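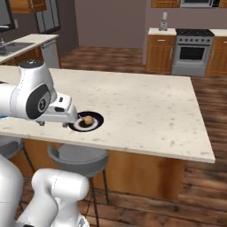

Ponce, 28/12/2018

Student project report: What do families in our neighborhood throw out after dinner?
By Jarmila Slanina

I started this project in September thinking it would be a small one. My plan was to ask a few neighbors what food they scrape off their plates at night, write it up in two pages and be done. Then the first week of food diaries came back and I was hooked! People wrote so much more than I asked for. One family drew a little chart of who leaves the crusts.

My question was simple: which foods get thrown out most often after the evening meal, and does it change when people write it down?

How I did it

I handed out paper diaries to families on the streets near my school. Each diary had one page per evening, with a line for the food, a line for how much was left (a bite, half, nearly all) and a line for why. I did not ask for weights, as most kitchens I visited had no scale and I wanted the diaries to be quick to fill in. By the end I had 162 filled pages I could read. A few more had soup on them and I had to leave them out.

I typed everything into a spreadsheet, one row for each food on each page, which gave me 1,627 rows. Typing it took much longer than collecting it. If you are planning something like this, type as you go and don't let the pile grow on your desk the way I did.

What I found

Rice was the winner by a mile. It showed up again and again, mostly as "half," and the reason was nearly always that somebody had cooked too much. I had expected vegetables to come first, since that's what my little cousins hide under their forks, but vegetables came second and bread third. Meat was hardly ever thrown out. Several people wrote "dog" in the reason line, so I made a separate column for pets.

The part I loved best was the change over time. In the first two weeks families wrote long lists. Later the lists got shorter, and more pages said "saved for lunch." One mother told me she had started cooking one cup less rice after reading back through her own diary. I can't prove the diary caused that in every home. Some people may just have gotten tired of writing! When I asked, two families admitted they skipped the small things toward the end.

Problems

My reason line was too open. "Didn't want it" can mean full, picky, or the food was bad, and I had to guess when sorting. Next time I would print a few choices and leave a blank space beside them. I also forgot about holidays and birthdays, when there are guests and way more food. I marked those pages but did not take them out.

What I want to do next

I'd like to repeat it with school lunches, and ask the cooks as well as the students. I would also love to try recipes for leftover rice, and I already have a stack of them from the backs of the diaries. The rice fritters with cheese are very, very good.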